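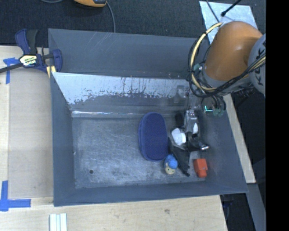 *Fig. 1. Robot arm with its gripper lowered into a gray bin.*

**Destination Marketing, session 6: reading an itinerary page**
2023-05-27

Reading for this session: the Hilladlow three-day itinerary (handed out last time) and the Pleltovano city guide, first two pages only.

### What the page claims

The Hilladlow page promises "something for every traveler" in three days. Look at day two. It puts the old harbor, the hill monastery and the Zein salt flats between breakfast and dinner. The printed bus timetable gives one bus to Zein in the morning and one back in the late afternoon. Whoever wrote day two had a map, and I doubt they had the timetable.

### Things to check before you believe any of it

- Travel time. Is it door to door, or the driving time on an empty road?
- Opening season. The Tamoletti boat tour is sold as a year-round highlight. Its own notice says no sailings from November until spring.
- Price. "From $30" is the child fare. Adults pay $50, and the harbor fee is extra.
- Ratings. The guide quotes 248 reviews. It doesn't say over how many years, or whether they cover the tour or the whole company.

### The word "hidden"

Pleltovano's guide calls its market a hidden gem. The same guide says the market gets up to 600 visitors a day. Both can't do much work in one paragraph – pick one. I would also strike "authentic," "must-see" and "vibrant" unless the writer can say what they mean in this town.

### Who pays

Ask this early. Two of the four hotels on the Hilladlow page also advertise on it. That doesn't make them bad hotels. It does mean the list is weak evidence that they are good ones.

### For next session

Rewrite day two so a person without a car could do it. You may drop a stop. Give a source for every time and price, and mark the ones you couldn't confirm – a guess with a neat table around it is still a guess. One page, typed.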